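Yellow block play kits head to 43 community toy libraries

MEDIA RELEASE
Apr 2, 2018

Tirkel, a small maker of play and learning goods, will give its first block play kits to 43 community toy libraries before the end of September. Each kit is built around plain coloured cubes and a set of simple floor and table games, with a printed guide for parents, grandparents and playgroup leaders.

The kits were put together with the Hoani Toy Library, where children have been trying the games at the Saturday morning sessions. Glenys Hoani, who runs the library, is delighted to see them go further afield.

"Give a child one yellow block and a patch of floor and you'll be surprised how long they stay with it," she said. "We've had kids who fly past every shelf of flashing, beeping toys and then sit down with a cube and a bit of tape. I love it, and so do their grandparents, who know exactly what to do with a block."

The yellow cube is the one most of the games begin with. It has flat faces for stacking and a colour that's easy to find again when it has rolled under the couch.
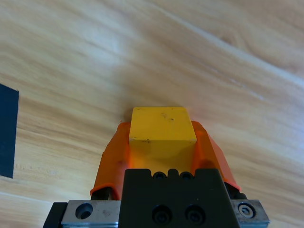

Kaan Yüksel, who designed the kit, wanted blocks that could be handled hard and still do their job. Toy libraries lend the same things out again and again, he said, and a block that has to look brand new is no use to them.

"A few specks and scuffs are fine by me," he said. "It means somebody has been playing. What matters is that the block still sits flat and the next family can pick it up and get going."

Every kit also comes with a roll of tape for marking out shapes. A square is the favourite – children carry a block to it, slide a block to it, or try to land one inside with their eyes shut. The guide has games for three age groups, starting with toddlers who are just learning to let go of things on purpose and going up to school-age children who like to make up rules and argue over them.

Kiri Tipoki wrote the guide after many mornings on the mat at playgroup. She has kept each game to a single page, with the words an adult might say out loud printed in larger type: over, under, beside, inside, corner, edge.

"Those little words are hard," she said. "A child can hear 'put it in the corner' a hundred times, but moving a block into a corner with your own hand is when it clicks. And it's fun! We had one boy park his block in the corner of the square all morning and charge the rest of us for parking."
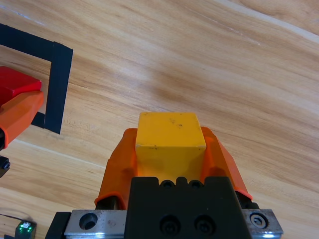
The guide asks families to begin with one block and add others slowly. Some of the older children's games never need more than that. In "Neighbours", players take turns moving a cube from one side of a taped line to the other and telling a story about why it moved house. In "Quiet Hands", the block has to be set down without a sound, which has proved very popular with parents.

Preseck, a family-owned freight firm, is carrying the kits to the libraries free of charge. Five libraries will receive theirs first so that any problems with the guide can be fixed before the main print run. The Malow Playgroup will host an open morning for families who would like to try the games, and no booking is needed.

Jarrah Hapeta from Malow said the group was already clearing floor space. "We've got prams to shift and a piano nobody will own up to," he said. "Bring socks, bring the baby, stay for a cuppa."

Libraries can keep the kits for good and lend them in whatever way suits their members. Replacement blocks and spare copies of the guide will be available from Tirkel on request, and the guide may be photocopied for use at home.

Media contact: Angus Prendergast, Tirkel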